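Foro Cuadrilátero > Boxeo femenino > Peso superpluma

Tema: ¿Revancha Badawi - Reuter o que se mueva la división?

jab_de_zurda
Abro tema porque en el de resultados ya se mezcla todo. Nesma Badawi ganó a Imke Reuter por decisión dividida y el lunes ya estaba la promotora de Reuter, Nokholm, pidiendo la revancha inmediata. A mí no me parece. La pelea fue cerrada, sí, pero Tahmineh Talebi lleva más de un año de aspirante obligatoria y otra vez se queda esperando. Si hay revancha directa, Talebi no pelea por el título hasta después del verano, y eso si nadie se lesiona.

¿Qué tarjeta tuvisteis? Yo, 96-94 Badawi.

rincon_neutral
96-94 Reuter. Le di los cuatro primeros asaltos y el octavo y el noveno. Badawi apretó al final, pero los asaltos del principio cuentan igual. El juez que puso 98-92 para Badawi vio otra pelea.

Estoy a favor de la revancha. Cuando hay división de jueces y una tarjeta así, lo normal es repetir.

Marisol_K
El 98-92 es una barbaridad, en eso estamos todos. Pero la ganadora es la correcta. Reuter pasó toda la segunda mitad con la espalda en las cuerdas y soltando de una en una. Badawi trabajó abajo desde el quinto y se notó. Si alguien la tiene grabada, que vuelva a ver el séptimo sin sonido, que los comentaristas iban con Reuter desde la presentación.

jab_de_zurda
Cita de rincon_neutral: «lo normal es repetir»
Lo normal es cumplir con la obligatoria. Para eso existe la figura. Si cada pelea cerrada da derecho a revancha, la aspirante no entra nunca.

pesaje_oficial
Un dato para el que no estuvo en el pabellón de Quintana: 2.922 espectadores, según anunciaron por megafonía antes del combate estelar. Para una velada encabezada por mujeres y en domingo me parece una entrada muy buena. Nokholm quiere la revancha por eso, porque la han vendido bien y la volverían a vender.

Yo estaba arriba, en el fondo, y desde allí Reuter parecía más rápida de manos. Luego la vi en casa y muchos de esos golpes daban en los guantes. Mi tarjeta pasó de 95-95 a 96-94 Badawi. 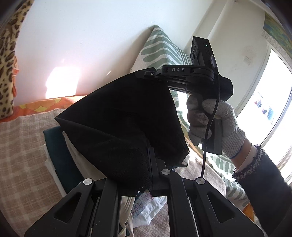

Del resto de la cartelera, lo mejor fue el combate a seis de Poppy Oakley. Mucho orden, buena distancia y un directo de derecha que le entraba cada vez que quería. Está a dos o tres peleas de meterse en esta conversación.

rincon_neutral
Oakley bien, pero con una rival que venía de tres derrotas seguidas. A ver cuando le pongan a alguien que le devuelva los golpes.

Volviendo al tema: Talebi tampoco ha hecho mucho ruido. Desde que es obligatoria ha peleado una vez, contra una rival a la que le sacaba media cabeza. El que quiera que la gente pida su pelea tiene que pelear.

cuerdas_flojas
Eso es injusto. A Talebi le cancelaron dos fechas y ninguna por su culpa. Una fue la velada de Mekirell, que se cayó entera la misma semana, con el peso ya casi hecho. Entrena en el gimnasio Wiledetti y conozco a gente que va por allí. Se tiró todo el campamento para nada y luego nadie le pagó ni el viaje.

Y el ruido no lo pide el reglamento. El reglamento pide ser la número uno, y lo es.

rincon_neutral
No sabía lo del viaje. Aun así, una cosa es que la hayan tratado mal y otra que la pelea Badawi - Talebi interese más que la revancha. No interesa más.

Marisol_K
A mí me interesa más. Badawi - Reuter ya la he visto y no creo que cambie mucho. Con Talebi, que es zurda y va hacia delante, no sé lo que pasa.

pesaje_oficial
Hay una tercera vía que comentó Dae-han Lim, el entrenador de Badawi, al salir: pelear primero con Talebi en octubre y firmar ya la revancha con Reuter para la ganadora. Reuter podría hacer un combate de rodaje mientras tanto. Le preguntaron si estaba hablado con Nokholm y dijo que no.

jab_de_zurda
Eso lo firmo. El problema es que Nokholm no va a querer arriesgar a Reuter en un combate de rodaje si tiene una revancha apalabrada. La van a tener parada.

cuerdas_flojas
Pues que la tengan parada, es su decisión. Peor lleva un año la otra.

golpe_al_higado
Llego con el tema avanzado. Pregunta: ¿alguien sabe si el contrato llevaba cláusula de revancha? Reuter era la campeona, así que no me extrañaría. Si la llevaba, sobra media discusión.

pesaje_oficial
Nokholm habla de «pedir» la revancha y no de ejercerla, de lo que deduzco que no hay cláusula. Pero es deducción mía, no lo he visto confirmado.

rincon_neutral
Si no hay cláusula, decide el organismo, y ahí Talebi tiene las de ganar. Lo reconozco. Sigo pensando que Reuter ganó por dos puntos.

Marisol_K
Vuelve a ver el séptimo.

rincon_neutral
Lo he visto dos veces. Se lo di a Badawi las dos. Los que no le doy son el segundo y el tercero, que tú le das y no entiendo por qué.

Marisol_K
El segundo por la derecha al cuerpo a mitad de asalto y porque Reuter apenas lanzó hasta el último minuto. El tercero te lo discuto menos. Si te lo cambio me queda 95-95, y en un empate Reuter retenía, así que entiendo el enfado.

jab_de_zurda
Edito el primer mensaje cuando salga algo oficial. Si alguien ve comunicado del organismo, que lo pegue en este tema y no en el de resultados, por favor.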